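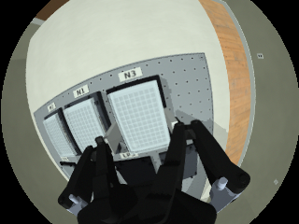 Before the robot at Puvow is allowed to touch a real sample, it has to do the job on a screen. That was the first thing visitors learned at the company's open day in July, and for many of them it was the part they talked about over coffee afterward.

Puvow rents two floors of a former furniture warehouse on the edge of Gunasach. The lower floor has the lab benches, the freezers and one robot arm behind a clear safety panel. The upper floor has desks. The company sets up automation for small testing labs, the kind that check well water, animal feed and garden soil. Most of these places have a handful of staff and no engineers.

The doors opened at 9 in the morning. Visitors were split into groups and sent upstairs first, where a large screen had been hung at the end of the room. It showed a simulated workcell from the robot's own point of view, looking down past its black gripper to a gray plate full of small holes. Three well plates sat side by side in dark holders, with labels marked N1, N2 and N3.

A well plate is a shallow tray divided into a grid of small cups. Labs use them to run a lot of small tests at the same time. Moving them is dull work. A technician picks one up, sets it in a reader, waits, takes it out, puts it in a stack and reaches for the next. On a busy day at a feed lab, one person may do this for most of a shift.

The presenter, one of the company's engineers, took the simulated arm through a transfer with the speed turned well down. The gripper came in over a plate, closed, lifted and moved off to the side. Then she reset the scene, shifted one of the holders a little and ran it again. On that run the fingers came down on the rim of the plate, and the program stopped and logged a fault.

"That's a good morning's work," she said. "I found out up here, and there's nothing to mop."

The software behind the screen is called Edum. Puvow wrote it in-house after buying a general simulation package and finding that it took too long to set up for each customer. Edum starts with a small library of holders, plates and brackets. A customer sends measurements of its bench, the engineers build a copy, and the copy is changed until the arm can get through a full list of moves without a fault. The list for the open day had 117 moves. A full pass takes 45 minutes at real speed and much less when the clock is turned up.

The labels came up in questions. A man who runs a soil lab wanted to know why the positions had short codes and no proper names. The answer was that the people on the bench need to be able to say them out loud, and that the same codes are printed on stickers for the real setup. If the screen says the trouble is at N2, someone can walk downstairs and put a finger on N2.

Another visitor asked how much the simulation could be trusted. The engineer was frank about this. Edum handles rigid parts well. It is weaker on anything that bends or sticks, such as foil seals and thin lids, and it treats every plate as if it had been molded perfectly. Real plates vary. Some are slightly warped when they come out of the box. For that reason each new setup still gets a week of supervised running before it's left alone.

Downstairs, the groups stood in a half circle at the safety panel and watched the real arm. It was slower than many of them had expected. It moved plates of colored water between a rack and a reader, and it paused before every pickup. A father with two children asked if it was thinking. It was checking its position, the technician said, and the pause could be made shorter, but they had left it in because it gave people time to see what was going on.

One transfer failed during the 11 o'clock session. The arm stopped partway down and a yellow light came on. The technician opened the panel, pushed a holder back into its seat, closed the panel and pressed a button. The arm went on from where it had stopped. The whole thing took less time than explaining it, and several visitors said later that they were glad to have seen it.

Cost was the subject people raised quietly, usually one at a time. Puvow doesn't publish prices. It did say that it has 21 systems running, that the smallest customer has four employees, and that it leases equipment as well as selling it. The lease covers a yearly visit and any changes to the Edum model. A customer who moves a bench or buys a new reader is asked to send fresh measurements before the arm is switched back on.

Geagea, a feed-testing lab that has used one of the systems since last spring, had a table near the door. Its staff had brought a binder of fault logs and let anyone page through it. The early weeks filled most of the pages. Many entries had the same cause — a plate put in the wrong way around by a person in a hurry. The lab fixed that with a strip of tape on the bench and a notch in each holder.

No one at Geagea lost a job over the arm, according to the lab. The person who used to load plates now does intake and calls customers about results. She said she likes the phone less than she thought she would, but her wrists feel better.

The last group finished at 4 in the afternoon. Puvow plans to hold another open day in the fall, with a session for high school students in which they can move the holders in Edum and see what the arm makes of it. Places will be limited to 23, which is the number of chairs upstairs.

Comments

benchside_mo
I was in the 11 o'clock group. The fault was the best part. Would have liked to hear more about lids, though. We seal everything with foil and that's half our trouble.

T. in Gunasach
Is the fall session only for students or can parents come along?

oldpipette
We looked at a system like this and the lease was fine, but no one could tell us who pays if a plate gets dropped. Ask about that before you sign.

harrowfeed
The tape on the bench made me laugh. We have the same tape.

Related stories

What a small water lab does in a dry summer
Secondhand lab equipment: what to check before you buy
Inside Gunasach's old warehouse district
Letters: readers on night shifts and machines

Contact the editors | Copyright, all rights reserved | Back to top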